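# Vistoria da cozinha da casa de hóspedes: a minha lista, com comentários

Faço esta volta em junho, antes de abrir a época, e outra quando fecho. A lista já foi uma folha A4 muito bem comportada, mas fui rabiscando nas margens e agora os comentários ocupam mais do que os pontos. Quem me substituir que leia tudo, por favor (sim, Jannik, isto é para ti!).

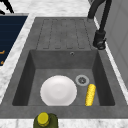
## 1. Água e esgoto

- [x] **Torneira fechada não pinga.** Fecho, vou tratar de outra coisa e volto com um copo vazio que deixei por baixo. Estava seco.
- [x] **Sifão sem fugas.** Encho a cuba, largo tudo de uma vez e passo papel de cozinha nas uniões. O papel denuncia a gota que o dedo não sente.
- [x] **Válvulas de corte rodam à mão.** A da água quente estava perra e precisei de um pano para ter força. Anotei para o Sándor lubrificar.
- [ ] **Silicone entre a bancada e a parede.** Há um bocadinho descolado no canto do lado da janela. Não vale a pena pôr por cima, que eu já tentei isso e ficou uma vergonha: é arrancar, limpar com álcool, deixar secar e fazer de novo.
- [x] **Filtro Filtelia debaixo do lava-loiça.** Cartucho trocado. Escrevam o mês no próprio cartucho com marcador, que o autocolante cai sempre.

## 2. Gás

Esta parte faço com a janela aberta e sem pressa nenhuma.

- [x] **Tubo dentro da validade.** Vem impressa no próprio tubo, é só rodá-lo um pouco com jeitinho.
- [x] **Água com sabão nas ligações.** Nem uma bolha. Se houver bolhas, fecha-se o gás, arejam-se as divisões, não se toca em interruptores e liga-se ao técnico já da rua.
- [x] **Chama azul nos quatro bicos.** O pequeno estava amarelado, desmontei a coroa, escovei-a com uma escova de dentes velha e ficou como novo.
- [x] **Grelha de ventilação desimpedida.** O ano passado um hóspede tinha-a tapado com um pano por causa da corrente de ar! Escrevi um aviso em três línguas e colei-o mesmo ao lado.
- [x] **Detetor de monóxido.** Carreguei no botão de teste, apitou, assustei-me como sempre.

## 3. Eletricidade

- [x] **Diferencial dispara no botão de teste.** Disparou logo. Avisem quem estiver no computador antes de carregar, que a Áine Lynch perdeu uma folha de cálculo inteira e ainda me fala nisso.
- [x] **Tomadas da bancada firmes na parede.** Todas bem presas.
- [ ] **Cabo da chaleira.** Tem o isolamento gretado junto à ficha. Retirei-a de serviço e guardei-a no armário de cima com um papel a dizer NÃO USAR. Falta comprar outra, e peço que não seja daquelas de plástico que deixam sabor.
- [x] **Torradeira sem migalhas.** Bem, agora sem migalhas. O tabuleiro de baixo dava para alimentar os pombos da rua toda.
- [x] **Frigorífico a 4 graus.** Termómetro dentro de um copo de água na prateleira do meio, de um dia para o outro. Medir o ar com a porta aberta não serve para nada.

## 4. Incêndio

- [x] **Extintor com o manómetro no verde e o selo inteiro.** Pendurado junto à porta, longe do fogão, e é aí que deve continuar por mais feio que o achem.
- [x] **Manta ignífuga.** Na bolsa, com as fitas para fora. Não a ponham numa gaveta, por amor de Deus.
- [ ] **Filtros do exaustor.** Ainda com gordura depois da primeira lavagem. Deixei-os de molho em água bem quente com desengordurante Dikik e amanhã cedo volto a esfregar. Se não saírem limpos, encomendo novos à Kustia.
- [x] **Saída para o pátio livre.** Tive de mudar duas caixas de garrafas de sítio.

## 5. Facas, vidros e quedas

- [x] **Facas no bloco, com cabos firmes.** Uma tinha o rebite solto e foi para o lixo, embrulhada em cartão e fita-cola.
- [x] **Copos sem lascas.** Passo o dedo de leve pela borda e vejo-os à contraluz. Demora, mas ponho rádio e até gosto.
- [x] **Tapete antiderrapante.** Virei-o, lavei o lado da borracha e voltou a agarrar ao chão.
- [ ] **Escadote.** Falta-lhe uma das borrachas dos pés. Até chegar a peça, os armários de cima ficam para quem lá chegue de pés no chão.

## 6. Caixa de primeiros socorros

- [x] **Pensos, compressas, soro em unidoses.** Tudo dentro do prazo.
- [ ] **Gel para queimaduras.** Acabou. Comprar 2 bisnagas. E lembrem-se de que primeiro vem sempre a água corrente, com calma, e só depois o resto.
- [x] **Contactos na tampa.** Atualizei o número do Ruairí Ó Gríofa, que agora é quem tem a chave suplente.

## Por resolver antes dos primeiros hóspedes

1. Silicone do canto: eu
2. Válvula da água quente: Sándor Juhász
3. Chaleira e gel para queimaduras: Jannik Thiele (guarda o talão!)
4. Borracha do escadote: eu, se a loja ainda tiver aquele modelo
5. Segunda lavagem dos filtros do exaustor: eu, amanhã às 7

As faturas vão para a pasta verde do escritório. A folha assinada fica presa com um íman na porta do frigorífico até estes pontos estarem riscados.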